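Thursday, October 14, 2021
By Zuzana Tóth

The two arms share one aluminium rail, and for Norbert Šimko this was the hardest decision of the whole build. He wanted separate stands. Meenakshi Arumugam wanted everything on a single piece, so that one arm could not move away from the other during the night, when the workshop at Grovura is cold and the metal shrinks a little. She won, after 2 weeks of discussion.

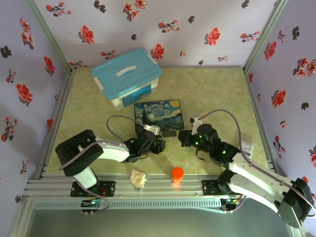
The rail was cut for them by Ľubomír Beneš, who has the bench next door and asked only for coffee. It is 900 millimetres long. The motors came later, and slowly, because they bought them from their own salaries, a few each month.

Software is the part of Norbert. He works on it at home after his children are sleeping, and on Saturdays he brings it to the workshop to see what it does with real things. 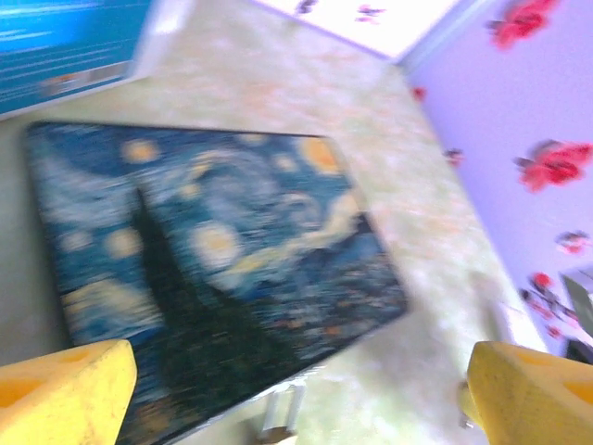 Small boxes are harder than he expected. A box has a good side for holding and a bad side, and the two arms must agree which of them takes which. Meenakshi keeps a notebook of every attempt, and it has now 69 pages.

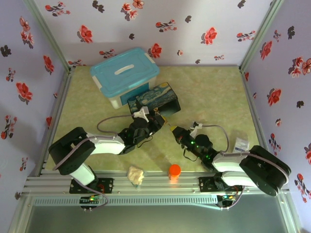 Both arms at the Starry Night box, with the storage container behind.

In November they want to begin with lids. Norbert has already drawn new fingertips for this, and Meenakshi does not like them.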